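Subject: Re: [wells] Nitrate results and the July samples
Date: 22/08/2019

On the Liltamwood list someone wrote:

> Our well tested high for nitrate in July. The lab says to
> retest before doing anything. Do we have to use the same
> lab, and does it matter if we run the tap first? We have
> been on bottled water since the letter came.

You don't have to use the same lab, but I would. If you switch, you won't know whether a change in the number came from the well or from the lab. We sent ours to Hurum both times.

Run the cold tap long enough to clear the line and the pressure tank. Take the sample ahead of any softener or filter, and use the bottle they send you. Keep it cold and get it there the same day if you can — ours sat over a weekend once and they made us do it again. 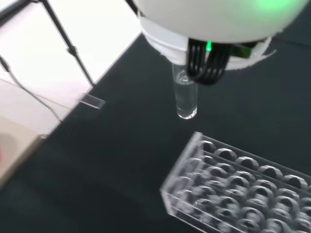 Don't boil the water in the meantime. Boiling drives off water and leaves the nitrate behind, so the level goes up. Bottled is fine, and you can still shower and wash clothes with it.

Check the well cap before you retest. Ours had a cracked seal, and the field on the Bernport side drains right toward it. Your septic tank should be 100 feet away at the least if you go by the advice I was given, and the old lots on our road don't all manage that.

We retested 3 times before we paid for a treatment unit under the kitchen sink. It only does the one faucet, but that's all we drink from.

If you still have the July report, post the number and the depth of your well. Ours is on the list page under Hjaltadóttir Road, lot 22.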